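Print this page | E-mail this page

Textile Care and Handling – Course Handout 4
Marled and Heathered Knits: Reading, Lifting, Folding and Storing
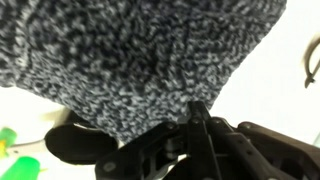 Fig. 1. Marled knit, dark navy-black and pale gray-white, at close range. Note the irregular flecks and the soft diagonal folds.

Jan 21, 2026
Course office, Storkow

1. Scope

This handout covers the handling of thick knitted goods in mixed yarns: sweaters, blankets, scarves and loose panels. Woven goods were covered in Handout 3 and are mentioned only for comparison. Washing is covered in Handout 5. Bring this sheet to the practical session, together with one knitted item of your own that you do not mind having handled by others.

2. Terms

Heathered: a yarn in which fibers of different colors are blended before spinning. The color change is within the single strand, and the surface reads as one soft mixed tone.

Marled: a yarn made by twisting strands of different colors together. The color change is between strands, and the surface reads as flecks or short streaks.

Salt-and-pepper: a descriptive term for any fine dark and light mix. It says nothing about how the yarn was made and should not be used alone on a record card.

Halo: the layer of loose fiber ends that stands off the surface of a fuzzy yarn. A heavy halo hides the stitches.

Course and wale: a course is a row of loops across the fabric; a wale is a column of loops along its length.

In practice the first two terms overlap. The fabric in Fig. 1 can be entered as "heathered/marled" until a strand has been untwisted and looked at under the glass. Do not decide between them from a photograph.

3. Reading the surface

On a smooth, single-color yarn the wales can be followed by eye. On a thick yarn of mixed color they often cannot. The contrast between dark and light fibers is stronger than the shadow between one loop and the next, so the eye picks up the color and loses the structure. The knit in Fig. 1 shows this well. Individual loops and bumps are visible, but they read as scattered flecks and do not line up in neat rows.

Three things can still be read from a surface of this kind.

Folds. A soft fold shows as a ridge or a broad band of tone. In Fig. 1 the dark tones cluster into broader bands near the upper left, where faint diagonal ridges run through the material. A band of this sort should be checked by flattening the fabric before it is recorded as a stripe or a dye fault. If the band disappears when the fabric lies flat, it was a fold.

Outline. A fabric that is hanging or gathered gives a false edge. The lower edge in Fig. 1 curves down and narrows to a rounded point. This is the outline of the cloth as it is held, and it must not be entered as the shape of the piece. Measure only when the piece is flat and relaxed.

Yarn weight. Thick yarn can usually be told from thin yarn by eye, but the exact weight class should be confirmed against the sample cards.

What cannot be read by eye is fiber content. Wool, acrylic and blends of the two can look the same at any distance. Use the sewn label where there is one. Where there is none, write "content unknown" and handle as wool.

4. Lifting from one point

When a knit is lifted from a single point, all of its weight passes through the few loops at that point. The loops lengthen in the direction of the pull and draw yarn from their neighbors. Folds form and run away from the hold, and the rest of the piece hangs or bunches according to its weight and stiffness.

For a short lift of a dry, light piece this is acceptable. The loops will normally return when the load is removed. For a wet or heavy piece it is not acceptable, and the lift should be made from below with both forearms.

Points to observe when a single-point lift is used:

- Take hold of a double thickness where possible. A fold carries load better than one layer.
- Keep the hold broad. A narrow hold leaves a peak in the fabric.
- Do not hold at a neckline, cuff or buttonhole.
- Check the holding surface for rough spots before contact. A thick fuzzy yarn catches easily, and the snag may not be seen among the flecks.
- Lower the piece onto the table before letting go. A dropped knit lands twisted and must be sorted out by hand.

5. Finding the edges

After a lift, the piece will usually be lying in a heap with its edges hidden. Do not pull at the first edge that shows. Work as follows.

Spread the heap gently from the middle outward with flat hands. Look for a finished edge: ribbing, a bound edge or a hem. On marled goods, feel for it with the fingertips, as the change in thickness is easier to feel than to see. Follow that edge to a corner or seam. Hold the corner down with one hand and follow the next edge with the other. Repeat until the whole outline is known, then square the piece to the table.

A light-colored table is preferred for dark and medium goods. The outline is then easy to see, and loose dark fibers show up when the piece is removed. Pale fibers will be missed on the same table, so wipe it down between pieces even if it looks clean.

6. Folding

Heavy knits are folded and never hung. For sweaters, lay the piece face down, bring in each side with its sleeve laid straight along the body, and fold up from the hem. For blankets and panels, fold in half lengthwise, then in half again across. Make 2 folds at most in any one direction. More than this gives a thick bundle with a strained outer layer.

Do not press the folds with the hand. The aim is a rounded bend. For long storage, a roll of acid-free tissue is placed inside each bend, and the piece is refolded along different lines at each inspection.

7. Storing and labeling

Stack no more than 2 heavy pieces to a shelf box. The course uses the Brendumex shelf box with the vented lid. Any clean, rigid, breathable box of similar depth will do. Leave some 10 centimeters clear above the top piece so that the lid does not bear on it.

Labels follow the Findby system introduced in December. The card goes on the box and a matching cotton tag goes in with the piece, laid loose on top and never pinned through the knit. Enter the following on the card:

- type of piece, or "panel" if not known
- colors, darker color first
- color effect (heathered, marled, or both if undecided)
- yarn weight class
- fiber content, or "content unknown"
- condition, including snags, thin areas and stretched points
- direction of last fold

For the color entry, write what is seen. "Navy-black and gray-white" is a better entry than "dark gray", which describes the mix from a distance and would not separate the piece from a plain gray one.

8. Practical exercise

Work in pairs. Each pair receives one marled piece and one plain piece of similar weight from the Jõgi study set.

a) Lift each piece briefly from a single point near the middle. Sketch the outline and the direction of the main folds.
b) Lower it, find the edges by the method in section 5, and square it to the table.
c) Compare the sketch with the flat piece. Mark on the sketch any band of tone that was caused by a fold.
d) Fold, box and label both pieces.

Hand in the sketches and a copy of each card. The cards are checked against the pieces at the start of the next session. Study set pieces stay in the workroom.

Reading for next time: Handout 5, sections 1 and 2.

Contact the course office | © 2026 Textile Care and Handling, Storkow | Back to top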